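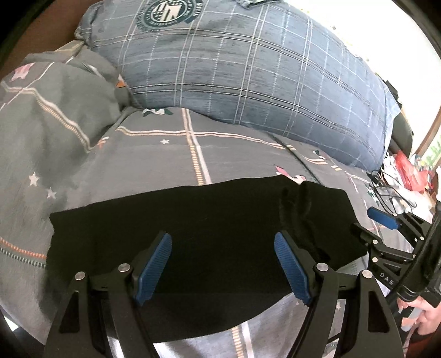
P. Weerasinghe
Instruction writer, Drumix Home, Flomelstead

Section 3. Putting together the Gondari clothes rail

Please read the whole section one time before you start. The work is easier with two persons, but one person can do it also, except step 8. You need a crosshead screwdriver and a free floor of two metres by two metres. The hex key is in the small bag with the screws.

Size of the finished rail: width 108 cm, depth 33 cm, height 208 cm with the upper bar fully out. Please measure your ceiling first if you live under a roof slope.

3.1 The frame

1. Open the carton on the long side. Do not use a knife on the middle tape, the fabric cover is lying directly under it.

2. Put the two feet (part A) on the floor with the rubber side down. The letter L or R is stamped on the inner side of each foot.

3. Push one lower tube (part B) into each foot. Turn the tube slowly until the small button comes out of the hole. You will hear a click.

4. Connect the feet with the cross bar (part C). Put in the four short screws with your fingers only. They will be tightened in step 7.

5. Slide the upper tubes (part D) into the lower tubes. Choose the same hole on both sides. The holes are numbered from the top.

6. Put the hanging bar (part E) between the upper tubes. The flat side of the bar shows to the floor.

7. Now tighten all screws with the hex key, first the left side, then the right side. Stop when the screw does not move any more with normal hand force.

8. Lift the rail with a second person and carry it to its place. Do not pull it over a wooden floor.

Caution: The hanging bar carries 33 kg at most when the weight is spread over the full length. Heavy winter coats should hang over the feet and not all together in the middle.

Caution: Children must not climb on the cross bar or hang from the rail.

3.2 The fabric cover

The cover is sold with the rail in some countries and separately in others. If your carton has no cover, go to 3.3.

1. Shake out the cover and leave it unfolded over a chair for one night. Most of the folds will go away.

2. Open both zips completely.

3. Lay the top of the cover over the hanging bar. The label with the washing signs must be at the back, on the left.

4. Pull the corners down over the upper tubes, one after another. If the last corner is too tight, lower the bar by one hole, fit the corner and raise the bar again.

5. Close the hook tapes around the lower tubes.

Note: You can iron the cover from the inside at low heat. Do not iron over the zips. Do not put it in the tumble dryer.

Note: The colour of dark covers can come off a little in the first wash. Wash them alone the first time, and after this with similar colours.

3.3 Wheels (accessory 314)

The wheels are for hard floors and short carpet. The two wheels with a brake belong to the front.

1. Take all clothes off and lay the rail on its back on a blanket.

2. Pull the rubber caps out of the feet. Keep them, you will need them if you move the wheels away later.

3. Press each wheel in until there is no gap between the ring and the foot.

4. Stand the rail up, close both brakes and try if it stays.

Caution: With wheels the rail becomes 6 cm higher. Do not use the highest hole together with the wheels.

3.4 If something is missing

Compare the parts with the list on the inside of the carton lid. For a missing part, write to the Drumix parts desk in Flomelstead and give the part letter and the number from the sticker on foot L. Screws and caps are sent free of charge. Please do not send the whole rail back for one missing screw.

Continue with section 4, Changing the height later.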